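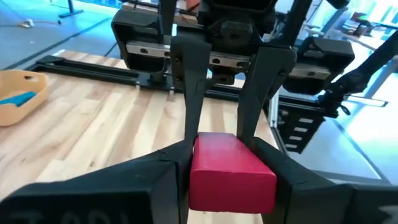 Red block, front face in a deeper red. The color is lighter on the top, where the surface is worn.

Colored Blocks: The Zesadmont Set
Gallery updated Oct 19, 2020

The blocks on this page belong to the Zesadmont set, bought secondhand as a mixed lot of 80 pieces. Most came from Gyamfi, a toy maker that sold building blocks by the box. The rest were added by earlier owners, and a few are probably homemade.

Red, yellow and blue make up nearly everything in the lot. Inside each color there are cubes, longer rectangular pieces and some odd shapes. We keep the lot sorted by color first. Shape comes second, and only when there is time.

About the red pieces

The red ones are the easiest to photograph and the hardest to match. Gyamfi changed its red at least once, and the two versions look alike until they are side by side in daylight. The older red is slightly brown. The later one is brighter and chips more at the corners.

A block that has spent years in a window fades on one side only. The face that was turned down keeps its color, so turning the block over gives a fair idea of what it looked like when it left the factory. We have not repainted any of them and don't plan to. A piece with a worn face is still good for building, and the wear is useful when you are trying to work out which box it came from.

Cleaning was done with a barely damp cloth and a second dry one. Brastico wood soap was tried on 4 pieces and left a dull film on the older paint, so we stopped there. Crayon marks came off with a plain white eraser. Glue didn't come off at all – those pieces have gone into a separate bag.

Containers

The lot arrived in one cardboard box with a split bottom. Open bins work better for daily use. A bin without a lid gets filled; one with a lid tends to have blocks piled on top of it. Low trays are good for pieces that are waiting for a decision, and they slide out of the way when the table is needed.

The color of the bin doesn't have to match the color of the blocks. We tried matching them for a while and found that dark blue pieces in a dark blue bin were hard to pick out. A bin in a contrasting color is easier to check at a glance.

On the table
Yellow pieces at the front of the teal container, blue blocks in the orange-yellow bin. Three red pieces are out on the striped wood tabletop, and the teal tray is near the corner.
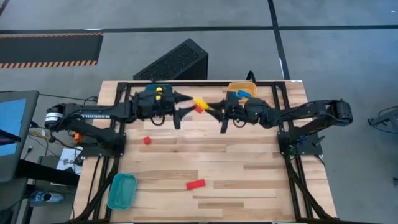
Bit-na Seok wrote in after the first version of this page went up, to say that sorting by color is fine for storage but that children who build with the blocks want them by shape. In her classroom they tried it both ways over one November, and the shape bins were emptied and refilled with far less arguing. She also asked whether the longer pieces are exactly two cubes in length, as hers are.

They are, in the Gyamfi pieces. The long block equals two cubes end to end, give or take some paint. In the pieces from other makers the match is poor, and a wall built from mixed pieces starts to lean by the fifth or sixth row. That is one reason we would like to sort by maker eventually. The Erkix blocks are the worst fit of the lot. They are a little narrow, and their edges are rounded over where Gyamfi left them nearly square.

Notes on what is missing

The original box was sold with a printed card showing buildings to copy, among them a gate, a bridge and a long low house. Our lot came without the card. We also have no triangles in blue, though the set should include 8. If you have a spare card, even a torn one, a clear scan would help.

Sizes and swaps

The small cube measures 30 millimeters on a side, measured on the least worn pieces. Please check yours against that before offering a swap, and measure in two directions. Old blocks shrink a bit across the grain.

Duplicates in yellow are available for trade. We are looking for blue triangles and for red in the older, browner shade. Condition doesn't matter much, but no repainted pieces, please. Write through the contact page and say which maker you think they are.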